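The Sorting Room at Rorkley: A Gallery

I've been wanting to put this page together since March! Rorkley is our sorting room, the long low building behind the Cirillo yard, where mixed boxes of household odds and ends come in at one end and leave tidy at the other. People who drop things off hardly ever get to see the inside, and I think it's a wonderful place to look at. Color everywhere, good solid equipment, and a satisfying amount of order by the time the lights go off.

A few facts for those who like them. The room handles up to 1000 pieces on a full day, most of it kitchenware. There are 11 stations, and the shelves along the back wall hold 480 bins when they're all in. We open at 7 in the morning, and by 7:15 the radio is on.

The belts are my favorite part. They're wide, dark and a little fuzzy to the touch, so a cup or a bowl stays where you set it down. Ours came secondhand from the old Mosetitz bottling hall, red frames and all, and I wouldn't trade them for new ones. I love how everything bright pops against that dark gray surface.

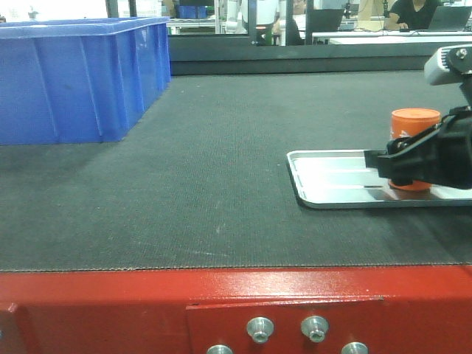

Orange cup on the white tray, blue bin across the belt. Look at that red frame and those big silver bolts!

Cups are a whole subject in themselves. They come to us in every color going, and we keep the plain ones apart from anything with printing on it, then sort again by height. Straight-sided cups are a treat to pack. Handles slow everything down (teacups, I'm looking at you), and anything with a chip goes into a separate box for the mosaic class.

The shallow trays do most of the quiet work. A raised rim keeps small things from wandering off, and the white ones show up dirt right away, so they get wiped down often. We bought a stack of 40 a while back and I was sure that was too many. I was wrong, and we're always short by mid-afternoon.

Then there are the bins. Big ribbed plastic ones with a thick rim you can get your fingers under, which matters a lot when you're lifting one full of plates. They nest when empty, so a tall stack takes up hardly any floor.

Once a load is sorted, it goes over to the Loveo room next door for wrapping and labeling. That side deserves its own gallery, with the paper rolls and the enormous tape dispenser, and I hope to get to it before the fall rush.

If you'd like to come see the belts running, mornings are best. Come in through the yard gate and wear closed shoes.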